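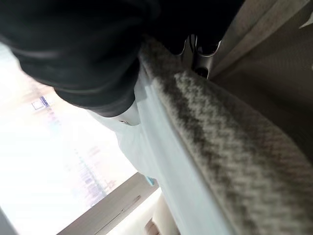
3.2 Textiles at rest: the soft clutter of the sitting room

We turn now from the hard furnishings of the home to the soft ones, and readers who have ever lived with other people will, we suspect, find themselves on familiar ground. Early in the Cloltavness visits it became clear to us that cloth seldom stays where the household says it belongs. Shirts, throws, scarves and cushion covers travel from room to room all day long, and they come to rest wherever there happens to be an arm, a back or a ledge to hold them. Chacko has called this the "resting place" of a garment, a phrase we have grown very fond of and have borrowed throughout (with some stretching, for which we hope to be forgiven).

Figure 3. Dark and pale fabrics lying together beside a band of herringbone or tweed-like cloth.

Figure 3 is a good illustration of what we came to call a mixed rest. A heavily creased mass of black fabric meets a thin, pale blue one, and the pale cloth runs in under the edge of the patterned textile. In our coding scheme a rest is mixed when it brings together 2 or more fabrics of plainly different weight or colour, whatever they may be used for. We did not ask our coders to decide whether a given piece was clothing or bedding, as the early trials at Kusemell had shown how easily kind and sensible people could disagree over a single fold of grey.

Lavanya Thampi, who kept the household diaries, noticed that mixed rests were spoken of quite differently from tidy piles. A pile was "the washing" or "the ironing", and somebody was understood to be getting to it. A mixed rest had no name at all. When she asked one mother what she called the heap on her settee, the answer was a long pause, a laugh, and then "well, it's just there, love, isn't it?" We heard versions of this in 7 of the homes, and the tone was nearly always affectionate.

Colour mattered more than we had expected. Dark items laid over pale ones were left longer, and several householders told us that they simply stopped seeing black things by the evening, particularly in November when the lamps went on early. Pale items on top were more often picked up and folded in passing. We would be cautious about making too much of this, as the Ploltance homes were visited mostly in the mornings, and the diaries there are a good deal thinner. The question of who does the folding is taken up in Section 3.3.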